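Who picked the list? Notes for the talk on citizen budgets
Speaker notes, May 2023

Slide 1 - title
Wait for the door to close. Say thanks, say I'll take questions as we go, except on the Rustov numbers, where I'd like to get to the end first.

Start with the press release. Read the line out slowly: "Residents of Rustov have decided how their money will be spent." Then ask the room what they would want to know before they believed it. Usually someone says turnout. Sometimes someone says how much money. Very rarely does anyone say who wrote the ballot. That's the talk.

Slide 2 - what a citizen budget is supposed to be
Keep this short, most of them know. The city sets aside a slice of its capital spending. Residents send in ideas, the ideas get checked, there's a public vote, the winners get built. I have no quarrel with any of that on paper. I voted in the first one myself, for a bus shelter. The shelter is still not there, but leave that for questions.

Slide 3 - the Rustov vote
The figures the city published:
3,024 votes cast.
20 projects on the ballot.
535 votes for the winner, the riverside path.

Give them time to do the division. The winner had fewer than one vote in five. The mayor's office called this "a clear mandate". It was the largest single pile, fine. But each person had one vote and there were 20 things to spend it on, so the votes were always going to scatter. We have no idea how many of the other voters would have been happy with the path and how many would have hated it. The ballot had no way to say so.

Don't get drawn into which voting system is best. Somebody will want ranked choice. Say yes, probably better, and move on.

Slide 4 - the part before the vote
Slow down here.

To get an idea considered you needed either 1,000 signatures or the backing of a city department. Read that again for them. A department needs no signatures at all.

The riverside path was in the parks department's own plan two budgets earlier and was dropped for lack of money. It came back as a "resident proposal" with department backing. I asked which resident. The answer was that the proposal "reflected views expressed over time." I'm not claiming fraud. I'm claiming that the words "resident proposal" were doing a lot of work that no resident had done.

If challenged: yes, some proposals did come in by signature. The city has not published how many were submitted and turned down, or the reasons. I've asked twice in writing. First reply said the records were being prepared. Second reply said the same thing with a different signature under it.

Slide 5 - Jotar
Jotar is the online platform the vote ran on. People want me to say it was rigged. I have no evidence of that and I don't think it was. My complaints are duller.

- The project list appeared in a fixed order, same for everyone. The path was first. Any printer of paper ballots could tell you why that matters.
- Department projects had drawings and a cost. Several of the signature projects had one line of text and "cost to be confirmed".
- The log of changes to the list isn't public, so if a description was edited during voting, we can't see it.

All three could be fixed cheaply. The city says it will "explore" them before the next round in October. I would like a firmer verb.

Slide 6 - the satisfaction survey
The city's best card is the Samuel survey, which found that most people who took part were pleased with the process. Ask who got the survey. It was sent to people who had finished voting. People who opened the page and gave up weren't asked, and neither were people who never heard about it. That tells you the voters liked voting. I like the restaurants I go back to.

(If the room is friendly, skip the restaurant line, I've used it before with this crowd.)

Slide 7 - Rorkov does it a bit differently
Be fair here. Rorkov, next district over, publishes every submission with a yes or a no and a sentence of explanation. Departments can propose too, but their items carry a label on the ballot. The order is shuffled. It costs a few hours of a clerk's time.

Is it perfect? No. Their explanations are often thin - "not feasible" turns up a lot - and turnout is nothing to boast about. But a person whose idea was thrown out can at least find it and argue. In Rustov you'd be arguing with a blank page.

Don't oversell Rorkov. Last time I did, and a man from Rorkov stood up.

Slide 8 - what I'd ask the council for
Publish all submissions, including rejected ones.
Label anything that came from a department.
Same signature rule for everybody, or a lower one.
Shuffle the order.
Stop saying "residents decided" until the first four are done.

The usual answer is that this would slow things down. The path took two budgets to come back from the dead, so I don't find the hurry convincing. The other answer is that criticism puts people off taking part. I've heard that from three different administrations and it has always meant please stop asking.

Slide 9 - last slide, leave up during questions 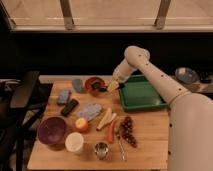

A ballot is a selection made by somebody before you arrive, and the vote can only tell you about what was on it. Point at the slide. There's a reddish-orange bowl with a dark green thing in it, and there's a whole tabletop of food and household stuff outside it. Suppose the bowl is the ballot. If I let you vote only on what's in the bowl, I can report in good faith that the green thing won, and you still won't know what you'd have said about the rest of the table. Then go back to the riverside path and ask the council members present, by all means politely, whether they will publish the rejected list before October. Wait for an answer. If none comes, open the floor, and take the bus shelter question if it comes up.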